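Filed under: Local News | Food & Drink

Village shop asks customers to bring their bags back

The community shop in Marham has changed the way it sells loose fruit. From this month, bananas, apples and pears will no longer be bagged up in advance, and anyone who wants a bag will be asked to bring one from home or take one from the returns box by the door.

The shop handed out 824 plastic bags for fruit in March, most of them for bananas, which are delivered from a wholesaler in Endstead. Customers who live alone had complained that the bunches were too big and that the last few bananas went brown before they could be eaten.

Bunches will now be split on request. A single banana costs 20p and a bag of 6 is still available for those who order ahead. Clean carrier bags of any make can be left in the returns box, so long as they have no holes. 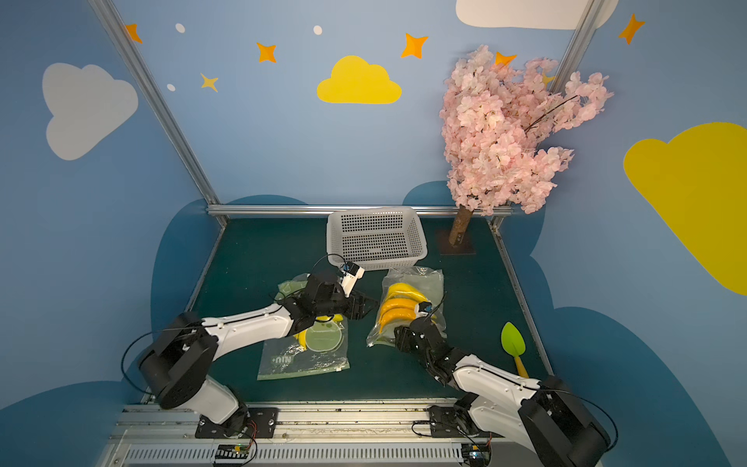 Shoppers are advised to keep bananas out of the bag once they get home, and away from other fruit if they want them to last. Those that have gone soft can be peeled and frozen for baking.

A similar change at the shop in Husham last year cut the number of new bags it bought by about 70 per cent. The Marham shop opens at 8am and the fruit delivery is normally on the shelves by 10am. Orders for bagged fruit should be placed at the till before closing time the day before.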